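Wed 18 December

Sole bonding, rubber cupsole to coated upper. Continuing from the July batch.

Pulled the last of the peel strips from the oven this morning. These are the ones bonded with the Olto water-based cement at the new press setting. The strips that were primed twice held well and tore in the foam, as we wanted. The single-primed ones let go at the cement line on the sole side. Clean rubber, all the glue left on the upper. Same failure as July, so the press setting was never the problem and I can stop fiddling with it.

Wiped a fresh set of offcuts with the Flarkenar cleaner and left them under the extractor for the full drying time on the can. Last time I cut that short. Scuffed half of them with 80 grit by hand and left the other half as molded. The scuffed ones took primer evenly. On the unscuffed ones it beaded near the edges and I had to go back over it with the brush, so those are already not a fair comparison. Marked them with a U in silver pen and will run them anyway.

Primer pot was thick at the bottom again. Whoever opens the next one, please stir it for a few minutes before pouring off and write the opening date on the lid. The one on the shelf has no date and I would not use it for anything we plan to test.

Heat activation: lamp at the usual height, cement film brought to 138 F on the surface by the infrared thermometer. The readings jump when you aim at the pale rubber and then at the dark upper. I put a square of masking tape on each piece and read off the tape, which settled things down. Should probably do that every time from now on.
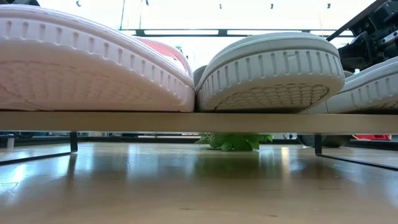

Wosau want the flex test taken to 1,000 cycles before they look at anything, with a stop partway to check the toe crease. I think that is low for a cupsole and said so in my reply. Most of the openings we have seen started at the crease and ran back along the rim, and they don't show until well after that. The rim is also where the cleaning goes wrong. With a row of small grooves molded along it, like on the pink sole and the off-white one, a flat cloth goes right over the top and leaves whatever is down in them. I have gone over to a stiff nylon brush dipped in cleaner, then a dry cloth, then the brush again. Slow, but the water break test looks better for it. Will run the flex to their number first, write it up, then leave the same pairs on the machine overnight.

Benmoussa sent the revised data sheet for the stitching thread. Nothing changed that affects us except the maximum iron temperature, which went down. The lamp stays clear of the sidewall stitch so I don't expect trouble, but check the thread for shine after activation.

Flex machine: left clamp slips if you tighten it cold. Run it empty for a bit, then tighten again. The counter skipped once yesterday when the bench was knocked. I added a foam pad under the feet. If it skips again the sensor bracket needs a proper fix.

Durometer checked against the reference block, reads fine. The block is getting scratched on one face, use the other.

To do:
Cut 34 new strips, half scuffed, all double primed
Order nylon brushes, the small ones
Ask Olto if the cement can be reactivated a second time after a missed press
Throw out the undated primer
Find the other toe clamp

Press is off, extractor left on for the offcuts. Strips come out of the rack tomorrow after lunch, not before.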